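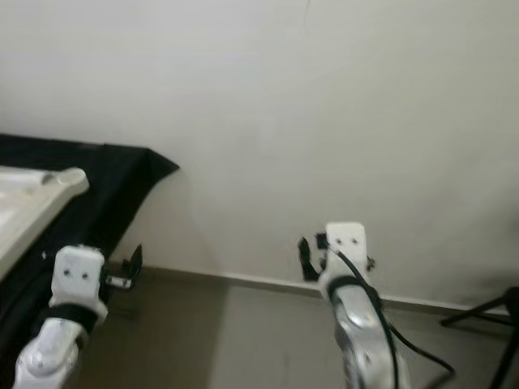 Ita Fahy wants to know why her voice comes back to her in the school hall but never in her bedroom. She has tried it with the same word, at the same loudness, and the bedroom gives her nothing.

The answer has to do with how sound travels and what it runs into on the way.

What sound is

When you shout, your vocal cords shake very fast. They push on the air next to them, and that air pushes on the air next to it, and so on. The push moves outward in every direction. We call it a sound wave. The air itself doesn't travel across the room with it. Each bit of air moves a tiny distance and then goes back to where it was.

Sound moves through air at 340 metres every second, give or take a little depending on the temperature. It goes faster on a warm day and slower on a cold one.

What happens at a wall

A sound wave that reaches a hard, flat wall can't push the wall very far. Most of the wave bounces off and heads back into the room. Brick, concrete, tiles and glass are all good at this.

Soft things are different. Curtains, carpet, pillows and thick cloth are full of small gaps. The wave goes into the gaps and rubs against the threads, and the rubbing turns the sound into a very small amount of heat. You could not feel it with your hand. Scientists say the sound has been absorbed.

Ita's bedroom has a bed, a rug, a full bookcase and a lot of clothes on the floor. The hall has bare walls and a timber floor.

Echo or reverberation?

These two words get mixed up. An echo is a sound you hear a second time, with a gap in between. Your ears need a gap of at least one-tenth of a second to notice it. If the gap is shorter, your brain joins the two sounds together.

In one-tenth of a second, sound can travel 34 metres. It has to go to the wall and come back, so the wall must be at least 17 metres away.

In a smaller room, the sound bounces many times between the walls, floor and ceiling, and all the bounces run together. This is reverberation. It's why singing in the bathroom sounds richer than singing outside.

Working out a distance

You can use an echo to measure how far away a cliff is. Jawad Talpur's class tried this at Tiver Gorge in November. They clapped and timed the echo, and it came back after 3 seconds.

Sound travels 340 metres each second, so in 3 seconds it went 1,020 metres. Half of that was the trip to the cliff and half was the trip back. The cliff was 510 metres away.

Bats do something similar in the dark. They make very high squeaks and listen for the echoes coming back from moths and branches.

Try it yourself

You will need a room with hard walls, a thick blanket and a friend.

Stand in the middle of the room and clap once. Listen to how long the sound hangs on. Ask your friend to hold up the blanket between you and the nearest wall, then clap again. Now try it in a wardrobe full of coats.

Words to know

Absorb: to soak up.
Reflect: to bounce back.
Vibrate: to shake back and forth quickly.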